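Section 3: Setting up the Karley stride timer for pole work

Now for the fun part! Once the timer is paired you can start measuring canter strides over ground poles, and the numbers get addictive fast.

1. Lay 2 poles on level footing and walk the distance between them.
2. Clip the sensor to the girth on the left side, with the light facing forward.
3. Press and hold the side button until the light blinks green 3 times.
4. Warm up as usual, then ride a steady canter down the line on each rein.
5. Halt, press the button once, and your stride log pops up in the app (so satisfying!).

Note: The sensor stores 200 lines. Older rides drop off first, so save your favorites.

CAUTION: Never adjust the clip while mounted. Get off, or have a helper on the ground do it.

Battery life is over 90 minutes of riding. Charge it between horses if you have a full morning ahead.

Feed diary (optional)

The app has a diary too, and it's great for spotting patterns! Enter forage, hard feed and any dried herbs by weight, then tap Save before you close the page. 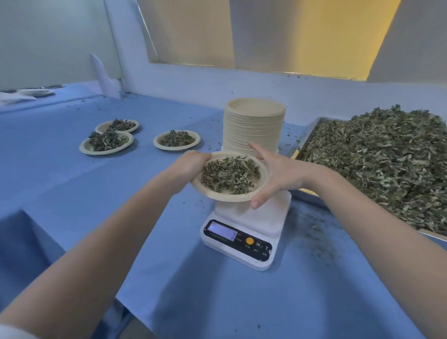
Weighing dried leaves on a digital scale.

6. Open Diary and pick your horse's name.
7. Type the weight and choose grams or ounces. The app remembers your choice next time.

3 comments 2 shares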